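Small office recycling: where do I start when the bins are shared?

Posted in Waste and Recycling > Workplaces
Asked by Sena Sulemana, 1st September

Hello all, first post so be gentle! I look after the day-to-day running of a small office in Vetholm. We rent the top floor of a building with a shared bin store in the yard, and I've somehow become the recycling person (I complained about the amount of cardboard going in general waste, so it serves me right).

We've got one big general bin and one mixed recycling bin between all the tenants. The recycling one is full by the middle of the week and after that everybody chucks everything in the other one, us included. I rang Pichler, who do the collections, and they said they could take separate food waste and separate card but the request has to come from the landlord. The landlord says it has to come from the tenants. Round and round we go. 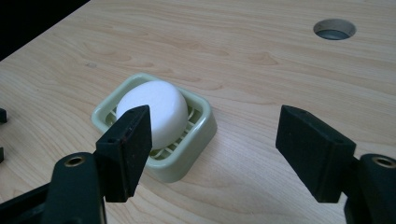
What I'd like to do is get our own floor sorted first and then go to the others with something to show them. The trouble is I have no idea how much we throw away or what it is. I can see there's a lot of card from deliveries and a shocking number of coffee cups, but that's me peering into a bin with my nose pinched. Is there a proper way of measuring it that doesn't take over my life? And should I be taking away the bins under people's desks? I've read that you should, but I can already hear the moaning.

There's a budget of 600 for the year, which has to cover any new bins and signs. No idea if that's loads or nothing.

Any help very welcome, especially from anyone who has been through it in a shared building.

Mikitz
Member, Workplaces

Hi Sena, we did pretty much this in July so it's all fresh in my mind.

Measuring first. You want a bin audit, which sounds grand but is really a set of luggage scales, a notebook and a pair of thick gloves. Tell the cleaners beforehand (very important, ours emptied the lot on day one and I had to start again!). Then at the end of each day, for 3 days, tip each bag out on a plastic sheet, split it into card and paper, bottles and cans, food, and everything else, and weigh each pile. Don't pick a week when half the office is away or when you've just had a big delivery, it'll throw the numbers right out.

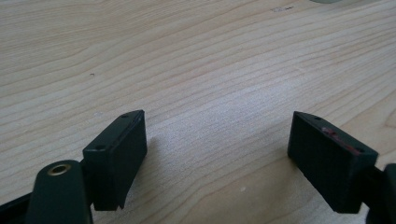

Write it all down in kilos and not in bags, as Pichler and firms like them talk in weight and lifts. When I sent ours in with proper weights I got a quote back the next morning, where before I'd been fobbed off for weeks.

On desk bins, yes, take them away, but do it last. We put the new shared bins out a full fortnight before and let people get used to walking to them. By the time the desk ones went there was a bit of grumbling from the accounts end and then it was forgotten. If you do it the other way about you'll find banana skins in plant pots. Ask me how I know.

Your budget is fine for one floor. We got second-hand bins from an office clearance and spent most of our money on decent signs. Put them at eye level on the wall above the bin and use the names of things your lot really throw away, so "sandwich boxes" and "milk bottles", not "mixed dry recyclables", which means nothing to anyone before their first cup of tea.
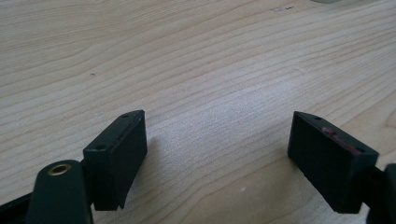 Bare desktop with a light wood grain.

One more thing on the food waste. Get a caddy with a lid that shuts properly and empty it every night, even when there's hardly anything in it. We skipped a weekend once and I'd rather not talk about it.

Vondero
Occasional poster

just get the landlord to do it, it's in the lease usually. look for the bit about services or shared areas. our place has separate bins and I never had to weigh anything

Pichler_no_relation
Member, Business Bins and Collections

Sena, I'd go along with most of what Mikitz says. (No connection with your bin firm, by the way, it's just my name!)

I don't agree with Vondero that it'll be in the lease, mine had one line about "reasonable refuse facilities" and that was my lot. Worth a read all the same, and look at who pays for the collections while you're in there. If it's split through the service charge then the other tenants are paying for all that general waste too, and that's your way in. I took a one-page sheet round our building with the cost of a general waste lift next to the cost of a card lift and had signatures from all the floors by the Friday.

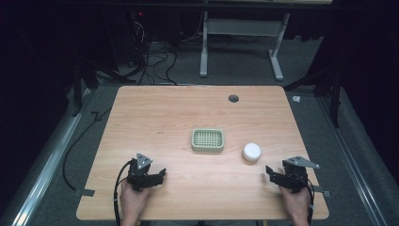
For the landlord, send one email from all of you together. Put the collection firm's quote in it, say which bins you want and where they'd go in the yard, and ask for a yes or no by a date. Mine took 10 days. Do measure the yard first, mind. We ordered a food bin that blocked the gate and it had to go straight back.

The coffee cups are a pain. Most mixed recycling rounds won't take them, so ring and ask before you put them on a sign. We bought everyone a mug and the café downstairs knocks a bit off if you bring your own, and the cups dropped right away after that.

If you get stuck on the email give me a shout and I'll dig mine out for you to copy.

Sena Sulemana
Original poster

Oh this is brilliant, thank you all! Have ordered the gloves. I've had a look at the lease and it's "suitable provision for refuse", so about as much use as yours, Pichler. Yes please to the email whenever you've got a minute. Mikitz, did you weigh the glass separately or lump it in with the cans?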